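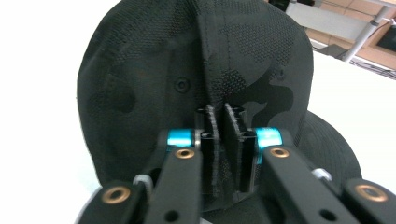 A black cap, with camouflage for those who look closely.

The Hat Needs Somewhere to Live

December | By Nadine Nassar
4 min read

My brother-in-law gave me a hat stand. I own one hat. It's a baseball cap, and for nine years it lived on the doorknob of the hall closet, where it was never lost, never crushed and never once the subject of conversation.

Now it has a stand, and the stand needs a surface. The hall table was full, so the bowl for keys went to the kitchen, and the keys, which had been happy in the bowl, are now wherever I last put down a bag of groceries. I've been late twice. My hat looks wonderful.

I've come to think that a good third of what we buy is bought on behalf of something else we bought. We have a rack for the wine and a caddy for the sponge. I have a friend, Adanech Berhe, who was given a case for her glasses case, because the glasses case was leather and scratched easily. She still can't find her glasses, although she now has two more places to look.

There's a catalog that comes to my house under the name of a woman who moved out before I moved in. It's from a company called Flonley, and it must have 200 pages, nearly all of them given over to the servants of objects. There are bags for bags. There is a tray for remote controls with a felt bottom, so that the remote controls won't be upset. The one I keep going back to is a cedar block, priced at $10, whose job is to sit inside a shoe tree, whose job is to sit inside a shoe. The shoe's job, if anyone remembers, was to have a foot in it.
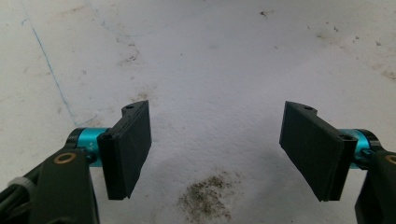
Nadine Nassar

I don't think greed explains this. Greedy people want more shoes. What we seem to want is to have been good to the shoes we've got, and a purchase is the quickest way of feeling that we have. Cleaning the shoes takes ten minutes and gets polish under your nails. Buying the cedar block takes one minute, and a box arrives later to tell you that you're a careful person.

My grandfather was a careful person. He had a hat too, a real one with a brim all the way around, and it went on a nail. When the nail wore a dent in the back of the hat he turned the hat around. I asked him once if he'd like a proper hook, and he said the nail was already in the wall. I was eleven and thought this was a sad thing to say. I now think about it in stores.

I'm aware of the other side. Aled Vaughan, who lives across the landing and irons his pillowcases, tells me that things last longer when they're stored correctly, and that I'm confusing thrift with laziness. He may be right. He has a sweater older than his marriage. But Aled's sweater is folded in a drawer, on top of another sweater, and the drawer came with the dresser. He bought nothing for it. He just folds.

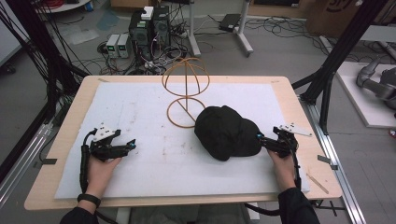

The trouble starts when the folding is handed over to a product. Once there's an item for the job, doing the job without it begins to look like neglect, and people who've managed perfectly well for decades find themselves apologizing to guests about a doorknob. I did this. I said, out loud, to the man reading the gas meter, that I was "between hooks."

And the servants have servants. My stand collects dust in a way the doorknob never did, so there's a brush. The brush hangs from a loop. The loop had to hang from something, and I'd like you to guess what I bought. (It was a hook. It has been up since spring and would hold a hat very nicely.)

Get essays like this one in your inbox. Sign up for our newsletter. You can unsubscribe at any time.
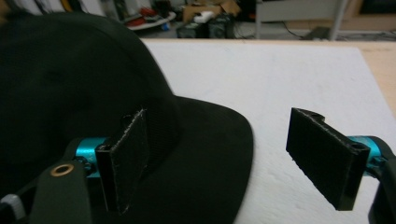
Nadine Nassar

People will tell you to get rid of things, and there's a large industry in that as well, with its own boxes. A coworker paid $175 for a weekend course on owning less and came home with a workbook, a tote bag and a set of labels. The labels are kept in a tin. I didn't ask about the tin.

I'm not going to get rid of the stand. It was a gift, my brother-in-law visits, and he looks for it. I only propose a small rule, which I've kept for a month so far with one lapse involving a butter dish. Before buying a thing to look after a thing, I try looking after the thing. I wipe it, or fold it, or put it back where it was. Usually the urge passes by lunch.

The cap, meanwhile, I wore in the rain last week, and when I came in I hung it on the doorknob to dry. It's still there. The keys were underneath my gloves, on the stand.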